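Subject: Re: [kavville-makers] Did anyone get to the Wirkitz open day?
From: A-yeong Na
To: kavville-makers list

Hi all,

Mirko Carbone wrote:
> Did anyone get to the Wirkitz open day in Sivville? I was stuck at
> work and I'm sorry I missed it. Mainly I want to know:
>
> - were the arms doing real things or just waving about?
> - could you get close enough to see the grippers?
> - any idea of cost, and would they come out to us?
>
> I keep going on about getting a pair for the back bench and I'd like
> some ammunition before the March meeting.
>
> Mirko

I did! I went over on the 825 bus (which takes the scenic route through every village between here and Sivville, so bring a book) and got there just after ten. They'd split us into groups of six, and I ended up with a retired sorting office chap and a family with two very keen children, so we got more questions in than most.

It's all on the ground floor now, in the bit that used to be the print shop. You sign in, you get a sticker, and then you're taken round three rooms. The first is mostly posters and a video and I'd skip it next time. The third is where they look after the recorded runs, which I found more interesting than I'd expected, but I'll come to that.

The second room is the one you want, Mirko. I've put two pictures in, and I'll answer your questions after them.

1. Were they doing real things?

Yes, very much so. The job was tidying: shopping-type bits on a wooden table, a grey basket at the left-hand side, and two arms on a rail along the table edge. The first picture gives you the layout, with the snack bits over by the right arm and a little dark green packet under the left one.
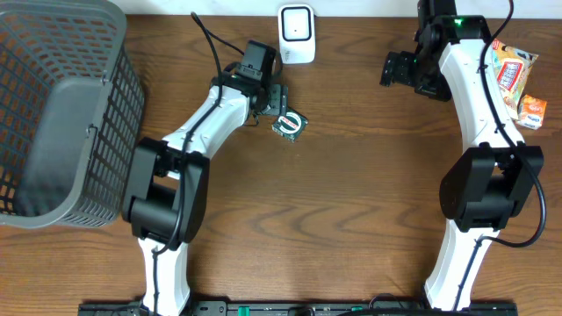
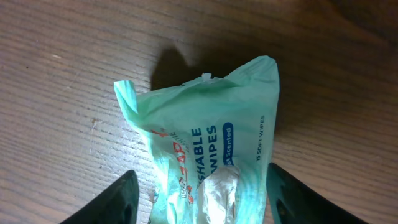 2. Could you get close to the grippers?

Closer than I'd thought they'd let us. There's a tape line on the floor but you can lean in a fair way, and there's a screen showing what the wrist camera gets. The second picture is that sort of view, with the fingers either side of a pack of flushable wipes. I spent ages on that pack! It's horrible stuff to pick up if you think about it -- soft, shiny, creased all over, with a wipe poking out of the opening. A box has proper sides to squeeze, but a half-open packet goes a different shape every time you touch it. The lad running our session (I didn't catch his name, sorry) said soft packets are what they use when they want to find out whether a change has made things better or worse.

The fingers are dark and chunkier than the ones we printed last year, and they come in to a rounded tip. One of them has a long slot through it near the end. I asked what that was for and got three different answers from two people, so if anybody on the list knows, do tell me.

Speed-wise, don't expect much. It's slow, slower than my gran packing a suitcase, and there were some long pauses where everyone in our group held their breath. The children were shouting encouragement by the end. I saw it miss a couple of times and go back for another try, which I thought was much better viewing than if it had gone smoothly.

3. Cost, and would they come to us?

They'd do an evening visit for 3,000, which covers the van, two staff and the insurance. I did laugh, and then I had to pretend I'd been coughing. There's a cheaper version where we go to them as a group, and I've got a leaflet with a phone number on it. No price on that one, you have to ring. They don't sell the arms themselves. Theirs were put together with parts ordered through Nigam, and I was told to look there if we wanted to build a pair.

Back to the third room for a moment. They've kept 3,723 runs from that one table, good and bad, and you can pick any of them and play it back. I asked for a bad one, naturally, and the woman at the desk had a favourites list ready to go. I'd happily have stayed in there for another hour but the next group was queuing in the corridor.

A few odds and ends for anyone going to the next one:

- the tea is free but it runs out before eleven
- parking is round the back, the front gate is kept shut
- get in the first group if you can, it was much quieter
- it's warm in room two, leave your coat at the desk

Mirko, I'll bring the leaflet to the meeting. I'd vote for the group trip over the evening visit, and I'd go again myself like a shot. Can somebody else ring them, though? I'm hopeless on the phone.

A-yeong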